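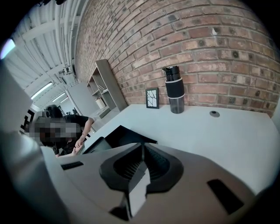 # Ginbridge cup

**Ginbridge cup** is a cold mixed drink served from a bowl at weddings, christenings and summer gatherings. It is made from stewed gooseberries, cold black tea, lemon and sugar, lengthened shortly before serving with soda water or dry cider. The drink takes its name from the market town of Ginbridge, where it has been served at the June fair since 1927. It belongs to the family of fruit cups and is lighter and less sweet than most party punches.

## Name

In the older recipes the drink is called "gooseberry cup" or "fair cup". The present name came into use when people from outside the town began to ask for it, and it was well established by the time bottled versions were sold. The word "cup" is used in the sense common to British summer drinks: a mixture of fruit, a base liquid and something sparkling, ladled into small glasses.

A thicker form, in which the fruit is left unstrained, is known locally as "fair cup with the bits in". Some cookery writers treat it as a separate drink, although the ingredients are the same.

## History

The drink was first served at the June fair of 1927, when the refreshment tent offered it as an alternative to lemonade. Gooseberries were grown in many of the gardens on the south side of the town, and the fruit ripened early enough in most years to be used fresh. In late seasons the cup was made with the previous summer's bottled fruit, a practice that some households still prefer on grounds of flavour.

Cider was not part of the original mixture. It appears in recipes written down after the war, usually as a note in the margin or as a second version "for the evening". The two forms have been served side by side at the fair ever since, in bowls of different colours so that they can be told apart.

A handwritten collection of local recipes, catalogued as item 3126 in the town library, contains the fullest early account. It gives quantities for a household bowl and for a large gathering, and it advises that the tea should be "weaker than you would drink it".

## Ingredients and preparation

The base is prepared the day before it is needed. Gooseberries are topped and tailed, covered with water and simmered with sugar until they burst. The pulp is pressed through a sieve, and the juice is left to cool before being mixed with an equal amount of weak black tea. Lemon juice is added to taste, together with a strip or two of the peel, which is taken out after an hour.

A household bowl made to the library recipe serves 8 people and contains:

- two pounds of green gooseberries
- 223 grams of sugar (converted from the older measure in modern printings)
- one pint of weak black tea, cold
- the juice of two lemons
- one and a half pints of soda water or dry cider

The sparkling ingredient goes in last, poured slowly down the side of the bowl. Ice is added in a single large block where possible, as small cubes thin the drink too quickly. Borage flowers, mint or thin slices of cucumber are the usual garnish.
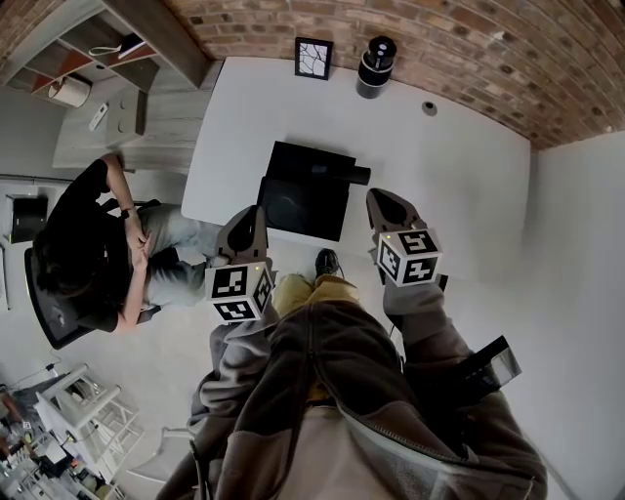 *Two hand-held grippers in use at a white table.*

## Variations

**Pink cup** is made with red dessert gooseberries, or with green ones and a handful of raspberries. It is the form most often chosen for weddings and needs less sugar.

**Elderflower cup** replaces the tea with an infusion of elderflowers. The two plants are in season together for a short time only, and cordial is commonly used instead.

**Estura** is a bottled concentrate based on the same mixture, sold for dilution with soda water. It is sharper than the home-made drink and contains no tea.

**Skasen** is a winter relative, served warm with ginger and a little honey. It is made from bottled fruit and is never lengthened with soda water. The connection between the two drinks is disputed – some accounts describe it as a separate recipe that later borrowed the gooseberries.

## Serving

Ginbridge cup is served in small handled glasses, filled to two thirds. At formal occasions it is offered after the ceremony and before the meal, and the toast is taken with it if no wine is provided. The wide, shallow bowl made by the Bachmann pottery is traditional in the town, though any glass or china bowl may be used. Unlined metal is avoided on account of the acid in the fruit.

The strained base keeps for three days in a refrigerator and can be frozen. Once the soda water or cider has been added, the cup should be drunk within the hour.

## See also

- Fruit cup
- Gooseberry fool
- Punch
- Shrub (drink)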